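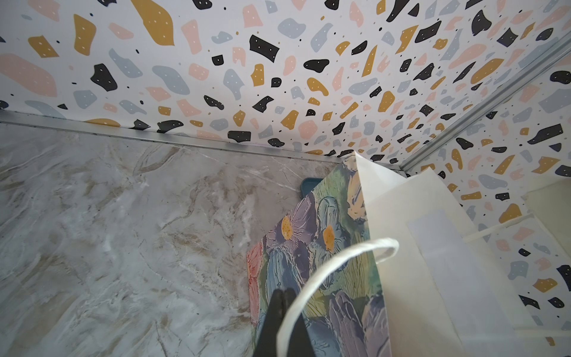
Thanks for the kind words about the hall, Bautista, and hello to everyone who has joined the list since October. I have been meaning to answer you properly since your message came in, and this morning I finally have a cup of coffee and a free hour, so here goes. Pattern matching at an inside corner is the part of papering that scares people off, and I do think it scares them more than it should. With a stripe or a big repeating floral your eye runs straight to the corner and sees every slip. A terrazzo print like this one, with mustard and pink and pale blue-gray chips scattered every which way on white, is much more forgiving where the two walls meet, and I would happily hand it to somebody papering for the very first time.

On December 1, 2025, Bautista Godoy wrote:

> Hi all,
>
> I'm finally getting to the back bedroom in the Dreltville house and I
> have a corner question. The room is badly out of square. Do I wrap the
> paper around the corner in one piece, or cut it and start over on the
> next wall? My father always wrapped it, but his walls were straight.
> Also, how much extra should I buy? The store says one roll and I don't
> believe them. The paper is a leafy green thing my wife picked out and
> it was not cheap.
>
> Oda, your front hall looked wonderful, by the way.
>
> Bautista

Cut it, please! I know your father wrapped his, and so did mine, and in a new house with good plaster you may get away with it. In a crooked old room the paper will pull away from the corner the first time the heat comes on, and then you have that hollow little tunnel running floor to ceiling that the children can't resist poking with a finger (mine couldn't, anyway, and they were old enough to know better).

What I do is measure from the last strip to the corner in three places, top, middle and bottom, and take the widest of those. Add half an inch, cut the strip to that width, and let the extra half inch turn the corner. Then drop a fresh plumb line on the new wall and hang the leftover piece to that line, lapping it over the turned edge. You will lose a sliver of the pattern in the lap. On your leafy green I doubt anyone will find it unless you walk them over and show them, which I confess I always do.

If the paper is vinyl, put a thin bead of lap adhesive under that overlap, as ordinary paste won't hold it for long. Katalin Kerekes taught me that after I had a whole corner let go in the dining room in Trermont, on the evening we had company.

As for how much to buy, leaves usually have a long repeat, so check the label before anything else. I would get two extra rolls, all from the same batch. My hall paper was batch 2095 and when I went back for one more roll they had only 2096 — close, but you could tell by daylight. Unopened rolls can often go back, so ask while you are at the counter.

Wenceslao, I haven't forgotten that you wanted the name of my smoothing brush. It's up in the attic and I will look this week.

Warmly,
Oda Nyberg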